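Grant Reports | Community Programs | Kistness

Kistness Community Meals: Progress Report to the Skostix Fund

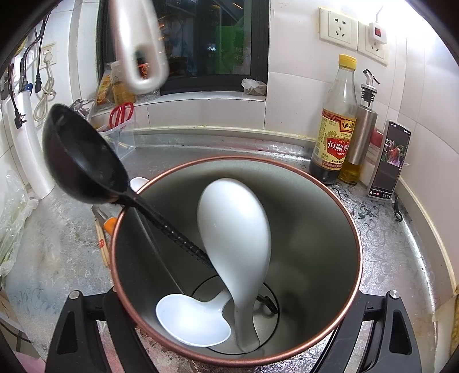 Page last updated: 19th April

Purpose of this report

This report covers the first half of the grant period for the Kistness community meals program. It describes what has been done with the award, where the work is behind schedule, and what the program intends to do before the final report falls due in August. A statement of expenses has been sent separately through the Fund's online portal and is not repeated in this text.

Background

The program serves a hot evening meal to residents of Kistness and the surrounding rural district. The grant was requested for three purposes: to extend the meal service from one evening a week to two, to begin a delivery route for residents who cannot travel to the hall, and to bring the kitchen's food safety practices into line with the requirements for a licensed food service operation. The original application also included a cooking course for adults. At the Fund's suggestion the course was reduced in scope before the award was made, and it is reported on here only in its shorter form.

Meal service

The second weekly evening opened on schedule. Attendance was low in the opening weeks and has risen since notices were placed at the clinic, the feed store and the two apartment buildings on the north side of town. To date the program has served some 2,000 meals under this grant, counting both evenings and the delivery route together. The earlier evening remains the busier of the two.

Menus are planned on a rotating basis. Soups and stews make up most of the winter menu because they can be prepared in volume, hold well at serving temperature and can be adjusted for guests on low-salt diets. A vegetarian dish is offered at every meal. Guests were asked for comments on the menu through a short paper form, and the most frequent request was for more fresh fruit. The produce order has been changed accordingly, within the existing food budget.

Waste has been higher than planned on the new evening. Portions are now prepared in two batches, with the second started only after the first half hour of service. Early records suggest that this has helped, but the period is too short to support a firm statement, and the matter will be covered more fully in the final report.

Home delivery

The delivery route, known locally as the Zedik route after the road it follows for most of its length, began later than proposed. The delay had two causes. The insurance carrier required additional paperwork for the use of private vehicles, and the insulated carriers originally ordered were placed on back order by the supplier. A substitute model was approved by the Fund's program office and has proved adequate.

There are now 22 households on the route. Most were referred by the county's home health office, and the remainder applied directly. Each household receives one hot meal and one chilled meal per delivery, the second with written reheating instructions in large type. Drivers note on a simple log whether the meal was received in person. Where a resident does not answer, the driver calls the program office, which then contacts the person named on the intake form.

Requests from outside the present route have been received, mainly from the valley beyond the county bridge. The program is not able to meet them with its current drivers. These requests are being kept on a waiting list, and no commitment has been made to the residents concerned.

Food safety and licensing

All regular kitchen workers have completed the food handler course required by the county. Temperature logs are kept for the refrigerators, the freezer and each hot dish at the start and midpoint of service. The county inspector visited once during the reporting period. Two corrections were required: the relocation of cleaning supplies to a separate closet, and the repair of a door seal on the older refrigerator. Both have been made, and a copy of the follow-up notice is on file.

The license application itself is still open. The county has asked for a revised floor plan showing the hand-washing sink, which was omitted in error from the drawing first submitted. The revised plan has been filed. The program expects a decision before August but has no control over the county's schedule.

Adult cooking course

The shortened course, offered under the title Na, was held over four sessions. It covered meal planning on a limited budget, safe storage of leftovers, basic knife skills and reading nutrition labels. Enrollment was full, although attendance at the last session fell off during a week of poor road conditions. Written feedback was favorable on the budgeting session and less so on the session about labels, which several participants found too long. If the course is offered again, that material will be divided between two sessions and supported by a printed handout.

Budget

Spending is below plan at this point in the grant period. The difference is due almost entirely to the late start of the delivery route and will narrow as fuel and packaging costs continue. Food costs per meal have increased, most sharply for dairy products and cooking oil. The program has met part of this increase through bulk purchase of dry goods, including 50-pound sacks of rice and flour. Donations from local residents, gathered at a spring supper attended by 200 people, have been set aside for equipment repair and are not included in the grant accounts.

The program does not request any change to the total award. It does request permission to move unspent vehicle costs into the food line, as described in the letter already sent to the program office. A reply is needed before the next produce contract is signed.

Work planned for the remainder of the grant period

The program will continue both weekly meals without interruption, complete the licensing process, and recruit additional drivers so that the waiting list can be reviewed. A short survey of delivery households will be carried out by telephone in early summer. Results from that survey, together with full attendance and waste records, will be included in the final report.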